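Notes on storing onions, garlic, potatoes and squash through the cold months, revised February 23, 2023. They apply to an ordinary house without a root cellar.

## Curing comes first

Most storage losses are decided before anything reaches the shelf. Onions and garlic need dry outer skins and a fully closed neck. Spread them in a single layer, out of direct sun, with moving air on all sides. Bulbs lifted in August usually finish in a shed or on a covered porch. Pinch the neck just above the bulb: if it slides or feels soft, leave it longer. Trim roots and tops only after that test. Thick-necked onions never close properly and should be eaten early.

Potatoes cure in the dark. Leave the soil on, brush off the loose part once it has dried, and keep any tuber nicked by the fork in a separate pile for immediate use. Winter squash cures warm, with the stem attached. A squash that has lost its stem will rot from the scar.

Do not wash any of these crops before storage.

## Temperature and humidity

The four crops do not want the same conditions, and most houses offer only two or three distinct climates. Match them as follows.

| Crop | Temperature | Air | Light |
|---|---|---|---|
| Onions | cold, above freezing | dry | dim |
| Garlic | cool | dry | dim |
| Potatoes | cool | damp | none |
| Squash | cool room | dry | any |

An unheated spare room suits squash and garlic. A garage wall shared with the house suits onions in most winters, but check it on the coldest night before committing the crop. Potatoes belong in the lowest, darkest place available. Refrigerator storage turns potatoes sweet and makes them brown too fast in the pan.

Keep onions and potatoes apart. The potatoes give off moisture, and the onions sprout or soften in it. Two separate closets will do. Two shelves in one closet will not.

## Containers

Any container for onions or garlic has to pass air through the sides as well as the top. Shallow is better than deep, as the weight of the upper layers bruises the lower ones. Plastic tubs trap moisture and are the most common cause of mold. Mesh bags are good if hung and poor if piled.

Wicker works well for a kitchen supply of a few days to two weeks. Choose a low basket with sloped sides and keep to one layer. 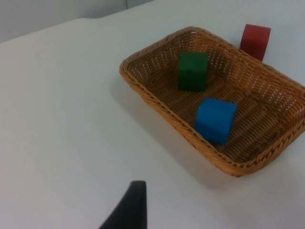
## Checking a basket before use

Old baskets carry spores from whatever rotted in them last. Knock out loose skins and dust over a sheet of newspaper, then vacuum the floor with a brush head, working along the strands and again across them. Wipe with a cloth wrung out in plain vinegar. Dry the basket thoroughly in a warm room before refilling it.

Look into the corners in good light. A dark patch that does not wipe away is a reason to move the basket to some other duty. So are broken strand ends, which puncture onion skins. Clip these flush with side cutters.

Openness of the weave matters more than size. Hold the basket up to a window – if no light comes through the walls, little air will either, and it should be used for squash only.
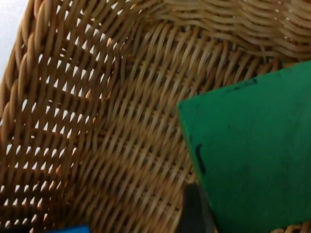

*Gaps in the side wall of a wicker basket.*

Do not line the basket. A dish towel in the bottom looks tidy and stops the airflow. If small garlic cloves fall through, use a piece of coarse mesh cut to fit.

## Rotation

Sort every 7 days. The routine Marlies Stöckli uses takes a few minutes:

1. Tip the contents out on a clean table.
2. Press each onion at the neck and at the root plate.
3. Set aside anything soft, sprouting or damp.
4. Turn the basket end for end and refill it, oldest stock on top.
5. Bring up replacements from cold storage only as space opens.

A sprouting onion is still edible. Cut it in half, remove the green core and cook it the same day. A green potato is a different matter: discard it if the green goes deeper than the peel.

Keep the kitchen supply away from the stove, the dishwasher vent and the top of the refrigerator. A plain table against an outside wall is usually cool enough.

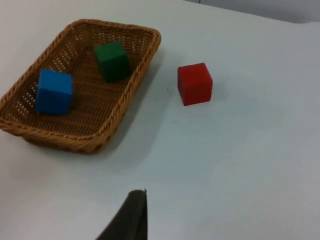
*Shallow basket with a thick rolled rim, on a white tabletop.*

## Records

Write the variety and the date of storage on a tag and tie it to each bag. Note the date of the first sprout as well. After two seasons the tags will show which varieties to grow for keeping and which to finish by the holidays. Squash should be weighed at storage and again at midwinter – a marked drop in weight means the room is too warm or too dry.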